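Furkari Table Chores: README

Furkari is a set of recordings of small household jobs done at a table, made to help answer a question we get asked at every family dinner: can a machine tidy up yet? Our answer after 534 recordings is "sometimes, and it's getting better quicker than we expected!"

What's in it

The August release holds 534 recordings and 3,141 labelled grasps, collected in 37 homes. Everything was done by people holding grippers, one in each hand, so there is no robot arm to blame when a sweet rolls under the sofa. The jobs are the dull ones: putting snacks away, pairing socks, clearing cups, sorting post.

Snack sorting is our favourite (and the one most people try first). Wrappers crinkle, slide and change shape when you squeeze them, they shine in daylight, and a flat packet lying on a patterned cloth is surprisingly hard for a model to pick out. Lovely stuff to learn from.
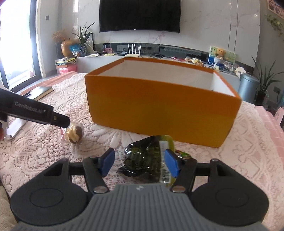 Snack sorting, living room table: wrapped sweet in the left gripper, green packet between the blue fingertips, orange box behind.

Can machines do it yet?

Partly. We trained two baselines, Jutano and Ukov. Jutano copes well with round, firm things and will happily put sweets in a box all afternoon. Crumpled packets still beat it more often than not, mostly when it pinches a corner and loses hold on the way up. Ukov is slower but tries again after a miss, and watching it do so for the first time made the whole room cheer.

Neither is ready to be left alone with your kitchen. Socks are a disaster.

Layout

grasps/ start and end of each grasp, labelled by hand
homes/ one folder per home, rooms left as we found them
splits/ train and test, divided by home
baselines/ Jutano and Ukov settings

Known problems

Strong window light washes out part of some recordings. Version 2 fixes the swapped left and right labels in the Nägeli folder; please don't mix it with version 1.

Questions and corrections go to Aslı Yurt, who looks after the labels. If you get a model to pair socks, write to her straight away, at any hour.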